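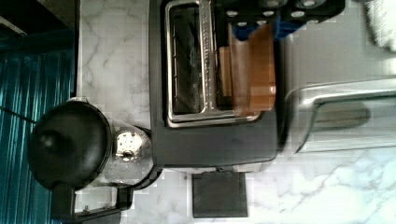
Breakfast club moves to Friday

From July the Plavstead breakfast club will run on Friday mornings, with doors open at 8 and last orders for toast at 9.30. The hall is needed midweek for the blood donor sessions and we could not find another slot.

Prices stay as they are. Tea and toast is £2, and a cooked plate is £4. Under-fives still eat free with an adult. Bread comes from Krawczyk on Pruswood Road, who have agreed to keep us on the same rate until Christmas.

We served nearly 600 breakfasts over the spring, which is more than the whole of last year. The queue at the hatch has been long at times, so hot food will now be brought to the tables. Please take a seat and someone will come to you. 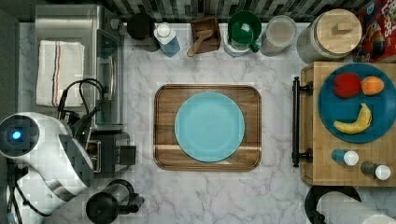
Catríona Lynch would like the porridge back on the menu, and wrote that toast two weeks running is plenty for anyone. It will return in the autumn, with the stewed apple.

The Dresa Fund has given us £1000 towards running costs. Most of it will go on the gas bill and the rest on replacing the folding chairs. 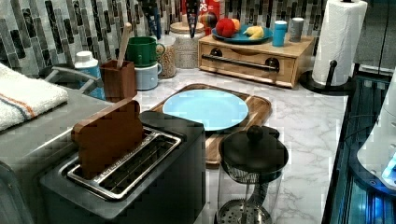 Do I need to book? Only if you are coming as a group of more than six. Leave a note for Irena Kołodziej at the library desk by the day before, and mention any allergies.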